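Stunside recipe text set - README

Plain-text recipes and kitchen notes, cleaned up for search and spelling work. 589 recipes, 305 of them with a prep time filled in. Collected by Seren Gethin, last pass in January.

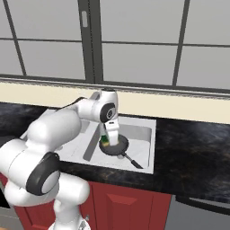
Can I use just the ingredient lists?
They're in their own file, ingredients.txt, one recipe per block, blank line between.

Fields: title, serves, prep, steps, source. Source is either Jalmont or Bepari. Bepari ones have messier units (cups and grams mixed in the same line, sorry). Havent fixed those yet. 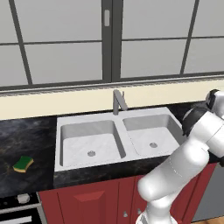 Steps longer than 2000 characters got split in two, look for the "cont" tag. Duplicates removed by title only, so same soup under two names will still be in there.

Known problems: 8 recipes with no serves value. Fractions sometimes come thru as question marks. Oven temps all Fahrenheit.
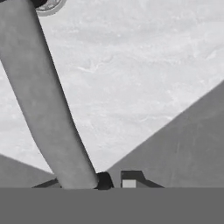
Fig. 3. Gray rod, close view.

To do: fix fractions, merge the Rinano spelling list, redo the split.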